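Looking After Wooden Spoons, Spatulas and Boards
Sep 3, 2016

My grandmother Wilma Tennant kept the same wooden spoon from the year she was married until the year she moved in with my aunt, and by the end it had one flat side from being dragged around the same soup pot. I think of that spoon whenever somebody tells me wooden tools don't last. They last beautifully, but they do like a little attention, and I've been meaning to write down what I do with mine for ages (Eirini Psarras has asked me twice now, so Eirini, this one is for you!).

Washing

Hot water, a drop of dish soap, a soft brush, and then straight out of the sink. Please don't leave them soaking while you eat dinner, and please keep them out of the dishwasher. I lost a lovely olive wood spatula that way, split right up through the handle, and I was cross about it for a week.

Slotted spatulas need a bit more fuss. Egg gets into those slots and sets like glue, so I fold the corner of a dishcloth and pull it back and forth through each one while the wood is still wet from washing. An old toothbrush works too.

Drying

Towel first, then air. Stand boards on edge if you have anywhere to do it. If the handle has a hole, hang it up, and if it doesn't, a tall jar with the handle end down is fine as long as the jar isn't packed tight.

Oiling day

I do all of mine together, in May and again when the weather starts to turn. Clear the table, bring everything out of the drawers, and lay the spoons and spatulas right on the cutting board so that any drips go into wood that wants oil anyway. Knives go in a container of their own, off to the side, because you'll be reaching around with slippery hands and not looking as closely as you should.

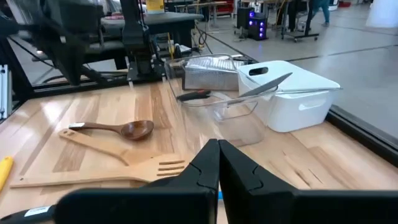 What to use

Plain food-grade mineral oil, the kind from the drugstore. Warm the bottle in a bowl of hot water for a few minutes, pour a little onto a rag, and rub it in with the grain, going over the end grain twice. Leave everything overnight and wipe off what hasn't soaked in. Darker woods come up very rich and handsome, and the pale ones just look less thirsty - you may not notice much until you touch them.

If a spoon has gone fuzzy, sand it before oiling. Fine paper, light strokes, rinse, and let it dry a full day.

Smells

Coarse salt and half a lemon for onion and garlic. Scrub, wait ten minutes, rinse, dry.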